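Budgeting a gripper cell for PC teardown – what am I missing?

Posted by killdale_bench

We refurbish and strip office desktops at a small shop in Killdale. Management has agreed to one robot arm for the teardown bench and wants a budget from me by June. The arm itself is quoted. What I can't price is everything else: gripper, fingers, wrist camera, fixturing, guarding, spares. The work is mostly pulling memory, unplugging SATA and power cables, and lifting out drive cages. Current batch is 429 towers, mixed models. Is one parallel gripper enough or should I plan for a tool changer from the start?

Posted by toolcrib_randy

Tool changer. You'll regret it otherwise. We bought ours used from a guy and it works fine, mostly.

Posted by Majdi Akl

I planned a similar bench at Drorkarbridge and would not start with the tool changer. Price it as an option and leave the line blank until you have cycle data.

Split the budget into what the robot does and what the person beside it does. Ours ran with an operator at the bench for the whole first phase, and that labor has to be in the number. If you budget for unattended work you will be explaining the overrun later.

Fingers wear faster than the gripper body. We ordered 11 sets of fingertips with the first purchase and used most of them during setup. Get the mounting pattern from the vendor before you sign, so you can have replacements cut locally. Puneo quoted us a fair price on blanks, but the lead time was poor.

Fixturing was our largest miss. Towers are not square once the cover is off, and side walls flex when you pull on a connector. Plan for an adjustable clamp on two sides plus a flat, non-slip base. Until the clamp is proven, somebody ends up steadying the case by hand, and your risk assessment has to cover that: speed limit, force limit, stop button within reach.

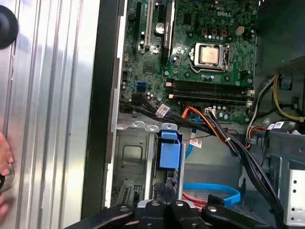 Cables are the other cost driver. A latch or a lever sits in a known place for each model. A cable bundle does not, and it will hide the connector you want from a wrist camera. Either budget for a second fixed camera over the bench or let the operator clear the cables first. We did the second – it cost less and the pick rate was good enough.

Check finger clearance against your tightest case before choosing a stroke. Wide jaws that handle a drive cage are clumsy around a SATA plug. Record sample runs as well. We kept 512 of them and the storage was a minor line, but the hours spent sorting them were not.

Posted by killdale_bench

Thanks, that helps. Did you buy the clamp or build it? Radonjić offered me one with their bench, but it looks made for rack servers.

Posted by Majdi Akl

Built it. Three revisions before it held a slim case without bowing the side. Ask Radonjić for the minimum jaw opening and the clamping force range, and get both in writing before you send the deposit.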